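The sticker in the sink

I moved into the new place in October, and there is still a sticker in the sink. It is small, orange and yellow, and stuck to the back wall of the left basin. I have now washed up past it for long enough that peeling it off would feel like evicting someone.

Anyway, mugs.
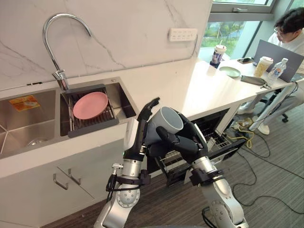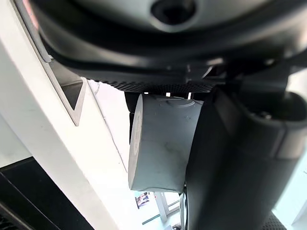
I have opinions about loading a dishwasher, and I came to them late. For most of my adult life I rented apartments where the dishwasher was me. Then I signed the lease on this one, in a building called Fullcombe that has exactly as much charm as the name promises, and found I had a machine with a door that folds down and a wire rack that slides out, and no idea what to do with either. My method at first was to put things wherever they fit. A mug, it seems, will go into a rack at nearly any angle, and at most of those angles it comes out holding a neat little pond. A gray mug with a white inside, like the one above, is the worst for this, as every tea ring you failed to deal with shows up on the white like a bathtub line. You want it tipped well over, mouth down, on the slope of the tines. You do not want it sitting up straight as if waiting for a refill.

My friend Anqi Xie disagrees with nearly all of this. Anqi grew up in a house where the dishwasher was used for storing baking trays, and she still believes anything you care about should be washed by hand and left in a rack over the sink. She came to dinner, saw my over-the-sink rack with a single pink plate standing in it, and told me I was finally making progress. I didn't tell her the plate was there because I had run out of room below. I said thank you and changed the subject to noodles.

The rack is good, though, I'll give her that. It sits across the right basin, so the drips go down the drain and not all over the counter, and the tall faucet clears it with room to spare. I had one at my old place on Meng Street that stood on a tray, and the tray grew things. I would empty it with my eyes closed. This is a clear upgrade and I have no jokes about it.

What I do not have is a rule for the far end of the counter. The kitchen end is kept wiped and mostly bare. Then the counter keeps going, turns into a sort of desk by the window, and all discipline falls apart. Coffee cups with lids go there. Phones go there. A light green plate lives there for days at a time, and it has never once been carried the few steps back to the dishwasher, which may be standing open for it the whole while. I have thought about putting up a sign. I have also thought about eating off something I like less.

I did try to buy my way out of the problem. Famance had a set of stacking bins on sale, and I got as far as typing in my address before I pictured the bins on the desk end, full of paper cups. So I closed the tab and spent the money on dinner at Puvarach instead, where I ate more than 90 percent of a whole fish and somebody else did the dishes.

For now the system is this – mugs tipped over in the top rack, plates below, anything pink or beloved in the rack over the sink, and everything else by the window until company comes. Anqi is due back in two weeks and has offered to bring her own sponge. I might let her have a go at the sticker.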